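Workshop tips: sharing a bench with an arm

Notes from the Pultham workshop, written up by Inese Lūse after the first months of running an arm on the cabinet bench. They apply to small shops where the same few people assemble, pack and clean.

Clear the bench first

Take everything off the top except the cabinet and the arm. Mugs, rulers and loose screws go on the side shelf. At Virneveck we found that most stoppages came from a tool left within reach, and the person who left it was usually on a break by then.

Set the cabinet square

Mark two corners on the bench with tape and put every cabinet to the tape. The program assumes a fixed position. A skewed cabinet means the fingers meet the panel at an angle and leave a mark. Wipe pale finishes before setting down, as grit scratches the underside when the box is nudged.

Check the low approach

Rehearse the move in simulation before running it on the bench. Look hardest at the point where the wrist is close in against the side of the cabinet and the fingers point down just above the wood. Clearance is tight at both places. We leave 4 mm under the fingertips and reduce the speed for the last part of the descent.

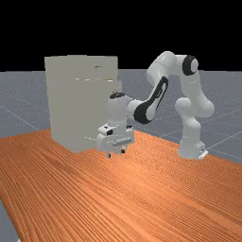

Change who does what

The lifting has gone from the job; the checking has grown. Kivi used to turn cabinets by hand all morning and now sets up, inspects seams and keeps the fault book. Allow 90 minutes of paid time per person for learning the stop and restart procedure — more for anyone on nights.

Keep the fault book on paper

One line per stop: time, step, what was done. Read it through at shift change. In May it held 24 entries, most of them for cabinets set down off the tape.

Wipe down at the end

Dry cloth on the joints, damp cloth on the bench, along the grain. Park the arm before starting.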